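Section 4: Setting Up the Zendix Under-Sink Water Filter

Read this section all the way through before you start. The work takes one person an hour or so with ordinary hand tools. If your home has copper supply lines with no shutoff valve under the sink, stop and have a plumber fit one first.

The filter connects to the cold water line only. Hot water will soften the cartridge seals and void the warranty.

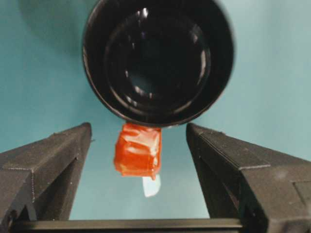

By the Sawatzky Home Water manuals desk
Applies to kit 1808, standard and long-hose versions

4.1 Before you begin

Check the contents of the carton against the packing slip. You should have the filter head, one housing, one cartridge in a sealed bag, the mounting bracket, a bag of screws, a tee fitting, the supply tube, the outlet tube, and the small faucet with its washers. Leave the cartridge in its bag until step 14.

You will also need:

Adjustable wrench
Drill with a pilot bit to suit the bracket screws
Phillips screwdriver
Sharp utility knife or tubing cutter
Bucket and an old towel
Pencil
Flashlight

Note: The long-hose version comes with a second length of outlet tube. Set it aside if your faucet hole is directly above the cabinet.

Caution: Do not use pliers or a pipe wrench on the plastic nuts. They crack easily, and the crack may not leak until the line has been under pressure overnight.

4.2 Mounting the bracket

1. Empty the cabinet and lay the towel on the floor of it.

2. Choose a spot on the side wall of the cabinet where you can reach the housing with both hands. The back wall will do if the sides are blocked by a disposer or a pull-out bin.

3. Hold the bracket level against the wall. Leave enough clear space below the housing to lower it straight down when you change the cartridge. A hand's width is usually enough.

4. Mark the two screw holes with the pencil and drill the pilots. Check the other side of the panel before you drill. In some apartments the dishwasher hoses run right behind it.

5. Drive the screws until the heads stand slightly proud, hang the bracket on them, and then tighten.

Note: If the cabinet wall is thin, glue a scrap of board to it first and screw into that. A full housing is heavier than it looks, and it gets pulled on at every cartridge change.

4.3 Connecting the cold line

6. Close the cold shutoff valve. Turn it clockwise until it stops, but do not force it. Old valves that have sat open for years can be stiff.

7. Open the kitchen faucet on the cold side and let the line drain. Leave it open.

8. Put the bucket under the valve and undo the cold riser. Some water will come out.

9. Thread the tee fitting onto the valve by hand, making sure the rubber washer is seated flat inside. Snug it with the wrench, a quarter turn past hand tight.

10. Reconnect the riser to the top of the tee.

11. Cut one end of the supply tube square with the knife. Wet the end and push it into the side port of the tee until you feel it pass the inner ring. Pull back on it gently. It should not move.

Caution: A slanted cut is the most common cause of a slow drip. If the cut is not square, trim it again. There is plenty of spare tube.

4.4 Fitting the faucet

12. If your sink has a spare hole, remove the cover and drop the faucet in with the rubber base ring underneath. The washers go on from below in this order: black rubber, plastic locator, metal star washer, brass nut. If there is no spare hole, see Section 9 for drilling stainless steel. Do not try to drill stone or porcelain yourself - a countertop shop can do it.

13. Push the outlet tube onto the faucet stem and run the other end down to the filter head. Avoid tight bends. The tube should hang in a loose curve and stay clear of the disposer body, which gets warm.

4.5 Installing the cartridge

14. Wash your hands, open the cartridge bag, and take off both end caps. Stand the cartridge in the housing with the arrow pointing up.

15. Check that the large O-ring is sitting in its groove at the top of the housing. Wipe a little of the supplied grease around it with a fingertip. Petroleum jelly will swell the ring, so do not use it.

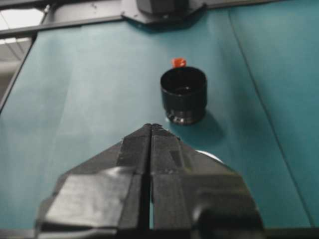 16. Screw the housing onto the head by hand. The blue wrench in the kit is for taking the housing off. Used for tightening, it makes the next cartridge change very hard work.

17. Push the supply tube into the port marked IN and the outlet tube into the port marked OUT. Tug each one.

4.6 First flush

18. Open the new faucet and the kitchen faucet. Open the shutoff valve slowly, half a turn at first, and listen for air moving through the line.

19. Close the kitchen faucet once it runs steadily. Look over every joint with the flashlight.

20. Let the new faucet run for 20 minutes. The water may come out gray at the start. This is carbon dust from the cartridge and is harmless, but do not drink it or use it for ice.

Note: Cloudy white water in the first week is trapped air. It clears from the bottom of the glass upward when left standing.

Check the joints again the next morning. Wrap a dry paper tissue around each one and look for damp spots. If you finish the job late on a Friday, shut the valve before you go away for the weekend.

4.7 Cartridge life

The standard cartridge is rated for 1000 gallons. Households that fill a coffee maker and a few bottles a day will normally get through the year before the flow drops. Well water with a lot of sediment shortens this a good deal, and a prefilter is sold separately under the Pukbridge name. Write the month on the label when you fit a new cartridge. If you change yours in April, for instance, write April on the side that faces the cabinet door.

The housing is rated to 78 psi. If your home pressure is higher, fit a regulator ahead of the tee. Customers on the Flidville hill system should have their pressure tested before installation.

For leaks, low flow, and odd tastes, go to Section 6.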